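Derico @derico_lab · 28/08/2020

1/ A short thread on our floor cleanup result. We compared two ways to train the same two-arm policy: with blurred frames removed from the demonstrations, and with blurred frames kept in.

2/ Most pipelines I know remove them. Ours did too, since January. The filter is simple: if a frame is not sharp enough, it is deleted, and the action that belongs to it is deleted also.

3/ The problem is that our camera sits on the head. When the head turns, everything far away becomes soft. So the filter was deleting exactly the moments when the robot changes its view from the bin to the paper on the floor.

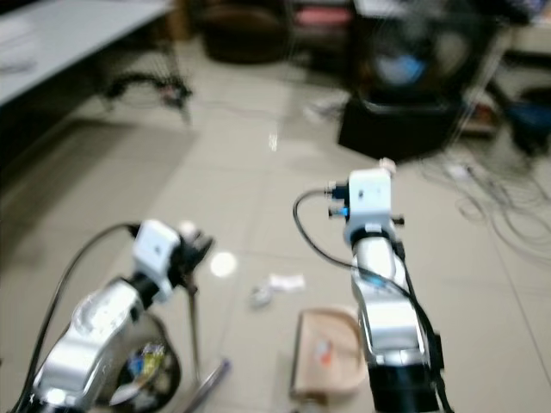 4/ Does keeping the blurred frames make the policy worse at grasping?

In our tests it became better. With the filter, the policy finished 94 of 400 trials. Without the filter, 117 of 400.

5/ I want to be careful. The difference is not big, and both numbers are low. We had only 2 training runs for each condition. I would not write "solved" anywhere.

6/ Where the gain comes from: mostly the approach phase. The filtered policy often stopped above the tiles and waited. For dropping into the bin, I see no clear difference.

7/ We used the Divo action format with no changes. The sharpness threshold was the default one from Nasico.

8/ Next we will try to keep the blurred frames but give them less weight in the loss. If you have tried this with a head camera, please write to me which weights you used.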